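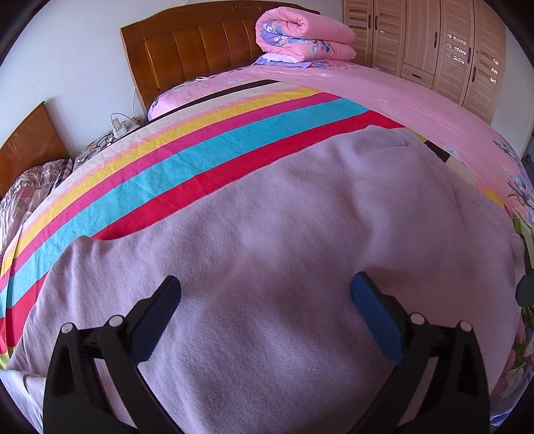 siiri_org
The gripper keeps losing its grip signal partway through a fold and I need ideas. It's the hand-held kind with two black fingers and blue foam pads. On thick things like a fleece blanket the fingers close, I lift, and a few seconds in the controller throws error 404 and the fingers open by themselves. Blanket drops. It has done this 21 times since October. Thin sheets are fine. Firmware is the current Sterkeo build.

hnavickas
404 on the Sterkeo controller is lost position feedback. Check the encoder cable where it bends near the pivot pins. Mine was broken inside the jacket and looked perfect from outside.

cadum_user
I don't think it's the cable. If it was, thin sheets would fail too. Sounds like motor current going over the limit and the firmware reporting it badly.

hnavickas
Not if the cable only pulls when the fingers are wide apart. Thick fabric means a wider grip.

piret_z
Whatever the cause, opening on a fault is the wrong default. A blanket is no big deal, but I had one let go of a drawer front and it landed on my foot. There's a setting for hold on fault, menu 2. Turn it on before you test anything else.

cadum_user
Hold on fault can pinch you — I wouldn't use it without a stop button in reach.

piret_z
Fair. I do have one.

siiri_org
Swapped the cable tonight, same 404 on the third lift. Current limit was set to 1,000 mA. Going to log the current next and I'll post the file.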